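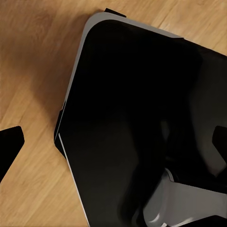
Speaker notes: The Missed Stop in the Mirnell Bedroom Trials
Cernport Workshop on Home Robot Safety, August
Speaker: Stijn Kuipers, Wiltano

Opening (keep short)
Thank the hosts. State that the talk covers one fault in the two-arm controller, how it was found in simulation, and what was changed. No person or equipment was at risk during the trials. The same controller had been approved for hardware, and for that reason the fault was handled as a safety matter.

Background
The Mirnell task set asks a two-arm robot to work at floor level in a furnished bedroom. Each arm has its own motion planner. A shared monitor compares the two planned paths and must order a stop if the arms would come too close together. The agreed limit between a stop order and zero motion is 20 milliseconds.

The fault
We completed 2000 runs. In 42 of them, the monitor issued a stop and only one arm obeyed. The other arm carried on to the end of its current move. Pause here. Ask the audience to consider that move with a person kneeling beside the bed.

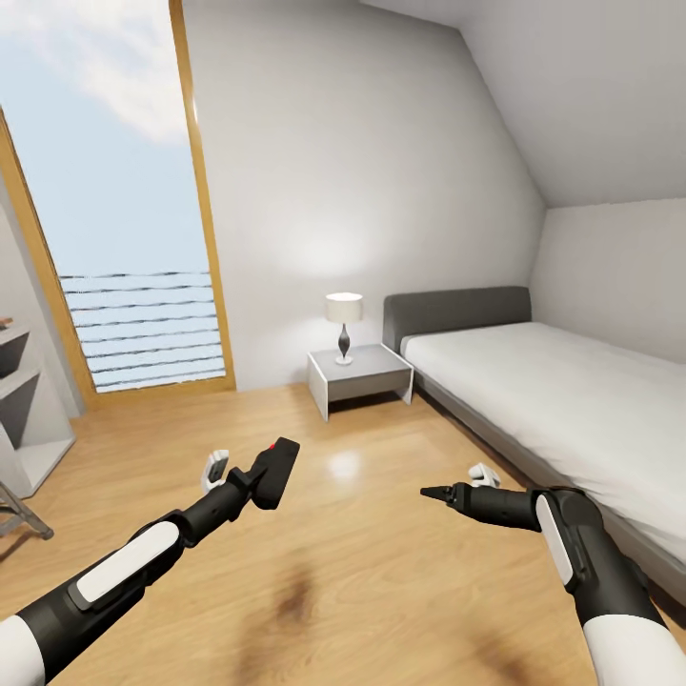
Our first reading was that the second arm had received the order late. The logs did not support that. The order reached both arms within the limit. The second arm was changing from a reaching move to a grasping move at that moment, and the change of mode cleared its message queue. The stop order was deleted along with the old motion commands.

Credit the Obradović group for asking to see the raw queue records. Our own summary logs listed the order as "delivered," and we had accepted that word for too long.

Corrective action
Stop orders now travel on a separate channel that a mode change cannot clear. Each arm must also confirm that it has stopped. If either confirmation is missing, drive power is removed from both arms. We repeated the test with 1000 runs in which a stop was forced during the mode change. Both arms stopped within the limit every time.

Limits of this result
Say plainly that simulation does not model brake wear or a damaged cable. Hardware approval remains suspended until the bench tests are complete. Wiltano will send the findings to all Mirnell users, including those who have not reported a problem.

Expected from the floor

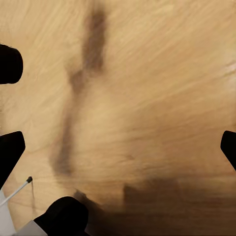 Why did the earlier acceptance tests not find the fault?

The earlier tests sent the stop order only while both arms were in the middle of a reaching move. None sent it during a change of mode, so the queue was never cleared with a stop order in it. The test plan now covers every mode change for each arm.

If time allows, offer the revised test plan and give the contact address on the last slide. Return the floor to the session chair.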